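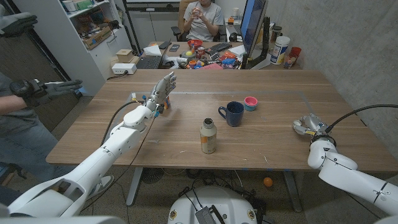
Muireann Ní Chonaill asks that the table be returned to the shared pool by the middle of February, and that the entry for it state plainly which cups and bottles belong to the set and which were brought in from the kitchen. Both requests are accepted. The present entry answers the second and makes a start on the first.

**27 January 2022 - Room 406, tabletop set, layout and upkeep**

**Table surface**

The work area remains the taped rectangle. The blue tape has become faint along the horizontal line and is to be replaced before the next layout is signed off. The old strip should be lifted slowly, at a low angle, and any adhesive removed with a damp cloth and a little dish soap. The scraper from the bench drawer is not to be used on this surface. The left end of the previous tape run took a sliver of finish with it in the fall, and the mark is still there if one looks for it.

Replacement tape is to be the narrow Stiko roll. The wide roll was tried on the Fandside table and took up too much of the usable area; the two colleagues who measured from it also measured from different edges. For the avoidance of doubt, all positions in this notebook are taken from the inner edge of the tape.

**Objects in the current layout**

- Bottle, cream-colored, silver cap, tan paper label. Stands near the center of the table.
- Mug, dark navy blue. Stands behind the bottle and slightly to its right, handle to the left.
- Small cup, pink rim, teal-blue body. Stands to the right of the mug.

The bottle and the small cup are part of the set. The mug is from the kitchen. It was entered in error on the Gallagher order sheet as a set item, and I have struck the line and initialed it. It may stay in the layout until the table goes back, after which it is to be washed and returned to the shelf over the sink.

The paper label on the bottle should be kept dry. Wipe the shoulder and the cap only. A previous bottle was rinsed under the faucet along with the mugs and its label came away in two pieces, and the layout sheets for that period now refer to an object that no longer looks as described.

**Spacing**

Beryl Sugden has proposed that the mug be moved clear of the bottle so that each item stands alone. I have no objection in principle. The close arrangement was chosen deliberately for the present sheet, however, and should be completed before a new one is opened. Changes made partway through a sheet have caused more confusion than any other single matter in this notebook.

When the new sheet is opened, the small cup is to keep its position. It gives the other two items something fixed to be measured against. I would suggest a gap of around 12 cm between the bottle and the mug, to be confirmed on the table itself and written in ink.

**Handle direction**

To be recorded each time, without exception. "Left" means left as seen from the near side of the table, with the office desk beyond. Three earlier entries give the direction from the desk side and have been corrected in the margin in pencil. I did not alter the original wording.

**Office desk behind the table**

The desk is cluttered and needs attention. It is in daily use and this notebook has no authority over it, but the following has been agreed: papers that relate to the tabletop set go in the Prullero tray, and everything else is for the person who sits there to decide. Drinks in use at the desk are to stay at the desk. A mug set down on the table for a moment is, for the purposes of the layout sheet, an additional object.

**Stock and ordering**

Printed layout sheets: the last order was for 2000, which was excessive, and no further order is needed this year. The sheets are in the cabinet, second shelf, under the spare cloths. A second small cup has been requested from Gallagher in the same colors. If only a plain one is available the request should be withdrawn, as the two-color body makes the cup easy to name on the sheet.

**Outstanding**

1. Retape the rectangle (narrow roll).
2. Finish the present sheet with the bottle and mug as they are.
3. Open the new sheet with Beryl's spacing.
4. Confirm with Muireann whether the table is wanted with the tape on or off. Her note does not say - I have asked.

Item 1 may be pointless if the answer to item 4 is "off." Hold the tape until she replies.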